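I went into this wanting a dish rack and came out with a basket, so let me back up a little.

Our kitchen has exactly one good drawer and it's full of batteries and takeout menus. Everything we eat with lives on the table or near it, and for a couple of years I had one of those bamboo caddies with the three round holes. It got gross at the bottom. When it finally split I ordered the Nosora table basket, the small white one, mostly on the word of my friend Hongmei Qiu, who has two of them and keeps onions in the other.

I've been using it for 18 weeks now, which feels like long enough to have opinions!

What you get is a plain white plastic basket, rectangular with rounded corners, and the sides are all little rectangular holes. No lid, no dividers, just a handle cutout at each end. The rim has some ribbing on it and it's a tiny bit see-through, so it doesn't look as heavy on the table as I expected. I was picturing something from a hospital supply closet and it's a lot nicer than that.
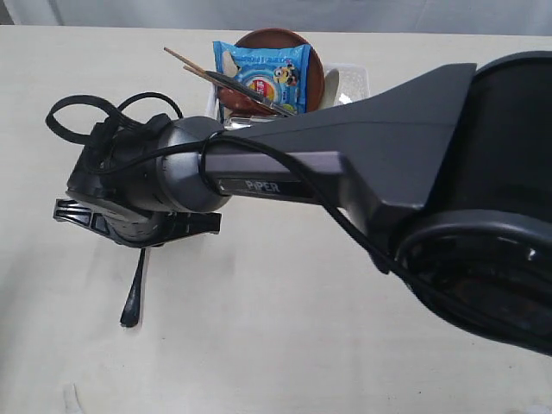
The thing I worried about most was tipping. I like to stand a plate up in there, leaning on the side, so I can grab it on my way to the couch (yes, I eat on the couch, moving on). The bamboo caddy would go over if you looked at it wrong. With this one I've stood plates in it every day and it's only gone over once, and that was me catching the corner with my sleeve. The base is wide enough that the weight stays put. A big dinner plate is pushing it, though. Stick with the smaller round ones and you'll be happy.

Second thing, and this is where I'd knock off a point, is that there are no dividers. If you're a person who likes forks with forks, you are going to be annoyed. Everything ends up in one pile. Long stuff lies across the top and short stuff sinks, and I have gone digging for a spoon more than once with a bowl of soup getting cold next to me. I've heard of people cutting up a milk carton to make sections, and I keep meaning to try it.

But it holds SO much. I didn't think a basket this size would take our everyday stuff and a bag of chips too, and it does, as long as you let the tall things be tall. 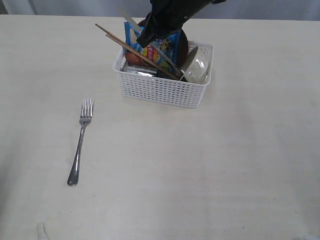

Chips, chopsticks, a knife and the brown dish, all in the one basket.

A word about chopsticks. They're the one thing that never really fits. Ours are the ordinary wooden kind and they're longer than the basket wants them to be, so they lie across everything with the ends hanging out. I've quit fighting it. My partner Eusebio (Eusebio Cantero, hello, he reads these) thinks they should stand upright in the corner, and he's welcome to keep putting them back that way. Thin handles can also work their way into the holes in the sides, so if you have really skinny teaspoons, be warned. You have to sort of wiggle them back out.

Cleaning is easy. I dump the whole thing out on the table every so often, rinse the basket under the sprayer and shake it over the sink. Crumbs fall through the holes, and that's nice in the sink and less nice on the table, so I'd put a tray or a folded towel under it if crumbs bug you. The corners inside are rounded and a sponge gets right in there. 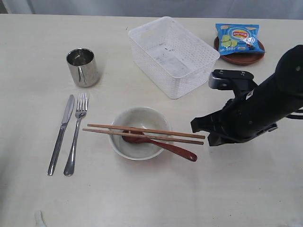
Dumping it out is also how I figured out what we really use, and the list is shorter than I'd have guessed. The steel cup gets used constantly. One knife and one fork each, the chopsticks, the white bowl, and the reddish-brown spoon that I like better than any metal one we own. The rest was just riding along, and it went into a box for Eusebio's sister.

I did look at the Vatano version before buying. It has handles and a center divider, and it was 6 dollars more, and I was being cheap. If you carry your stuff out to a patio I'd spend the extra. Mine goes from the counter to the table and back, and I just grab it by the rim.

Four stars from me. I'd buy it again, and I'll probably get a second one in December for the bathroom.

Posted Sep 21, 2018
40 people found this helpful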